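How to Shorten a Webbing Strap Without Fraying It
By Leanne Nuttall
October 8, 2021

Most bag and luggage straps are sold longer than anyone needs. Trimming one takes a few minutes with sharp scissors, a ruler, chalk and a lighter.

Put the strap on the bag first and adjust it to the longest setting you will use. Mark that point with chalk, then add 6 inches for the tail. Take the strap off again before you cut.

Lay it flat on a pale, clear surface - dark webbing is much easier to line up that way. Cut straight across in one pass.

If the strap is nylon or polyester, hold the cut end near the flame until the threads melt together. Keep your fingers well back and work by an open window. Let it cool before touching it. Cotton won't melt, so fold the end over twice and stitch it.

For a stitched loop, fold back up to 4 inches, pin it, and sew a box with a cross through the middle. Use heavy polyester thread. Pull hard on the loop before you put any weight on it.

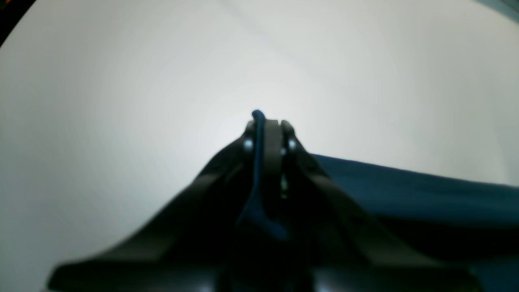 Can I wash a strap after sealing the end?
Wash it by hand in cool water with mild soap and hang it up to dry. Keep it out of the dryer.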